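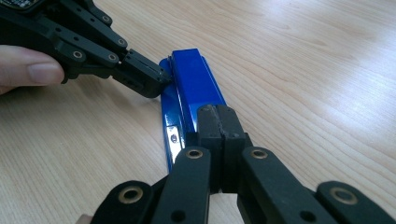

Figure 1. Glossy blue metal object lying diagonally on a light wooden tabletop.

4. Sharing a Building: The Dimau Congregations

4.1 Background to the arrangement

The second case concerns a church building in Dimau used by two congregations. The older one, which we call the host congregation, is Lutheran and has worshiped on the site since before the present building went up. The newer one, the guest congregation, is Pentecostal and draws most of its members from Romanian-speaking families who moved to the area for work at the Procházka cannery. It met in homes, then in a rented hall in Jamavstead, before it asked to use the church.

The request was made in a letter from the guest pastor, Petrică Marinescu, to the host council. The letter asked for the use of the sanctuary on weekend afternoons and for a room for children's classes. It said nothing of music, kitchen use or heating. These three matters take up a large share of the later minutes. The council agreed to a trial period starting in February and put the terms in a short written agreement, which both pastors signed.

Earlier work on shared church buildings has mostly treated the lease or use agreement as the main document. In Dimau the agreement was seldom consulted. Several people we spoke with had never seen it, and one former council member believed that no written terms existed. What people did consult was memory of what had been allowed before, and this memory differed between the two groups.

4.2 Sources

The case draws on 34 interviews with members, former members and clergy from both congregations, and on 664 pages of council minutes, letters and printed bulletins. The minutes belong to the host congregation. The guest congregation did not keep minutes in the early period, and its decisions have to be pieced together from letters and from what people recalled. This makes the written record one-sided. Where an interview and the minutes disagree, we report both and do not try to settle the matter unless a third source allows it.

Interviews with guest members were held in Romanian or English, as the person preferred. Quotations from Romanian were translated by the second author and checked by a native speaker outside the project. Lay members are not named. The two pastors asked to be named and read a draft of this section before it was finished. Pastor Marinescu corrected the order of events in 4.3, and the correction has been made.

4.3 The dispute over the altar area

The first serious disagreement was over furniture. The guest congregation needed open floor at the front for its musicians and for prayer with individuals. Its members moved the font and a row of chairs before each service and put them back afterward. The host pastor, Emilian Husar, knew of this and had no objection. The minutes show that he did not report it to the council, and he told us that he had thought it too small a thing to report.

A host member who came in to prepare flowers found the font standing by the side door and complained at the next meeting. The discussion recorded in the minutes moved quickly from the font to the wider question of whether the guests understood the room as a sacred space. One speaker is recorded as saying that "a font is not a chair." Guest members who heard of the remark took it as a judgment on their faith. In the interviews they brought it up more often than any formal decision the council made. 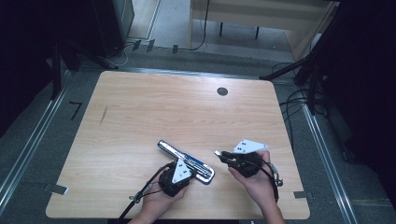
The council answered by asking that nothing in front of the first pew be moved without permission. Pastor Marinescu wrote back to say that the request would be followed, and for a few weeks the musicians played from the side aisle. Attendance at the afternoon service fell in this period, according to the guest leaders, though there are no written counts to check this against. Some families went back to meeting in homes.

The restriction was never formally lifted. Pastor Husar began arriving before the afternoon service and moving the font himself, with help from whoever was there. Because it was the host pastor who moved it, the rule about permission was taken to be met. Both groups described this solution to us, and both said it was their own pastor's idea. We could not establish whose it was.

4.4 What each group meant by hospitality

The word "hospitality" appears often in the council minutes and in host interviews. Host members used it for something they gave: the room, the heat, the use of the kitchen. They spoke of it as a Christian duty and also as a thing with limits, so that a guest who asked for more could be seen as failing to return it.

Guest members used the word less. When they did, they tended to mean shared meals and visits to the sick. Several pointed out that no host family had come to their service during the first year, and they spoke of this with more regret than the matter of the font. One woman said that she had been given a key but not a greeting. Host members, asked about this, said that they had not wanted to intrude on a service held in another language.

The gap matters for how the agreement worked. The host council believed it had been generous and was puzzled that the guests seemed distant. The guest leaders believed they were being put up with. Neither view was stated at a joint meeting until the agreement came up for renewal.

4.5 Renewal

At renewal, the two congregations met together for the first time. The meeting opened with a psalm read in both languages and went on late into the evening. The new text names the font, the piano and the kitchen, and it sets one joint service a year. It also replaces "host" and "guest" with the names of the congregations, a change asked for by Pastor Marinescu and accepted without debate. We keep the older terms in this section only for ease of reading.

The Breltmont case, described in Section 5, differs in that the building belonged to neither congregation. Questions of permission there went to an outside owner, and the disputes that reached the written record were mainly over cost.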